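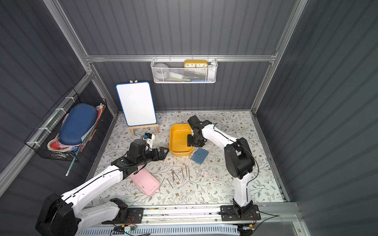
Working rules for the two-arm cells
Handout 2, practical robotics module

Right, this is the handout I promised on how we behave around the cells. Last week was all about what the formal standards say and who has to follow them. This week is the homely version: what you do with your hands, your cables and your bits and pieces on a normal afternoon in the lab. Please read it before you come to your first session, and bring it with you, because I'll be asking you to mark things on it.

A quick word on where these rules come from. Some are boiled down from the published safety standards for industrial robots, which you have on the reading list. Some come from the risk assessment we wrote for the room. And a fair few come from me getting things wrong at Harries, where I spent my first years in automation building packing lines and learning to label my cables. I'll try to say which is which as we go along.

1. Know where the arms can reach

Everything starts with reach. Before you switch anything on, work out the furthest point each arm can get to, and then work out where the two overlap. With two arms on one rail, the overlap is the middle of the mat, which is also where everybody wants to put the trays. Fine, that's what the middle is for. But it means both grippers will often be in the same small patch of air, and the software won't always save you from a bump.

So, sketch it. A pencil drawing from above will do, with one curve for the left arm, one for the right, and the shared bit shaded in. I want the sketch in your logbook before your first run. If you move a mount along the rail, even by a finger's width, draw it again.

Walls count too. People see panels on three sides and relax, but the front is where you are standing, and the front is open. Treat the base rail as the line. Nothing of yours goes over it while the motors have power – no hands, no sleeves, no lanyards.

2. Powering up and powering down

I do this the same way every time and I'd like you to as well:

Check the stop button is where you can hit it without looking.
Say "power on" out loud and wait for your partner to answer.
Switch on one arm, let it settle, then the other.
Run the slow test move before anything else.

Going the other way, bring both arms to their rest pose first. An arm that loses power in mid-air may simply drop, and these have enough weight in the links to pinch you properly. I had a bruise for most of July once from catching an elbow joint I should have left alone.

The speed limit in teaching sessions is set in the Trelleo control panel and it's locked. Please don't ask me for the password. You'll be surprised how much you can get done slowly, and most of the faults you're hunting for are much easier to spot at a crawl.

3. Setting out the objects

Clear the mat at the start and put down only what the task sheet asks for. It sounds fussy, I know! But if somebody else has to repeat your run, they need to begin from the same place you did, and a stray pad or an extra tray changes the job.

Storage baskets on the rail or the wall are all right as long as the arms can't catch them at full stretch. Check this with the power off, by moving the arm gently by hand (both of you, one supporting the wrist). Ties should be snug, and nothing should poke out far enough to snag a cable.

Thin or pointed things get their own rule. Metal rods, skewers, nails, anything of that sort: the gripper can squeeze one at an angle and flick it out of its jaws, and it goes further than you'd think. Glasses on for the whole session, both partners, including whoever is only typing. Pick them up and put them away with the arms at rest, and don't reach in for a single one that has rolled off on its own. Wait, stop, then reach.

4. Cables and boards

Cable loops on the outside of an arm need slack at the elbow and no slack anywhere else. Move the joint through its whole range and watch the loop. If it goes tight, or if it sags low enough to touch the mat, re-tie it.

Bare circuit boards near the rail are the bit I nag about most. Keep drinks, loose screws and metal rods well away from them. If you find a wire that has come out, don't guess where it goes. Look it up on the wiring sheet (Dello drawing 2983, copy in the drawer) and get me to check it before you power up.

5. Writing it down

Every run goes in the log, including the rubbish ones. Especially the rubbish ones, really. I want the start time, who was on the stop button, what was on the mat, and what happened in plain words. "Left gripper missed tray, hit mat, stopped by hand" is a lovely entry. "Error" is no use to me at all.

Near misses go on the Plarkum form as well. It takes a couple of minutes and nobody gets told off for filling one in.

6. What you need for sign-off

You can't run a cell without me in the room until you've passed the short safety check. The pass mark is 95 per cent, and you get 2 goes at it before we sit down for a chat and go over the gaps together. You'll also need your reach sketch, one completed log page and a power-down that I've watched from start to finish.

For next time: read the section on shared workspaces in the course reader, and have a go at rewriting rule 3 for a task that uses a cloth in place of rigid parts. Think about what the gripper can't feel. Bring a pencil.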